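A plastic tablecloth is the right cover for a table that gets used. I have heard the case for linen and I don't buy it. Linen has to be washed and ironed, and most people end up saving it for company.

Ours is a thin checked one that cost 4 dollars at the Abdella market in October. It creases and it shines under the light. I don't mind either. Glue wipes off it, and so does jam. 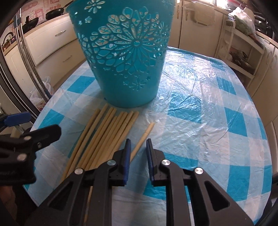 I feel the same way about plastic buckets. People in Lurnmont will pay 17 dollars for a wicker basket that snags sweaters and drops bits on the floor. A bucket with cut-out flowers holds as much and can be rinsed in the sink. Some say the flowers look cheap. I think they look cheerful, and a plain one would bore me.

Save the good materials for things that stay put, like shelves and chairs. On a work table, buy what you can wipe.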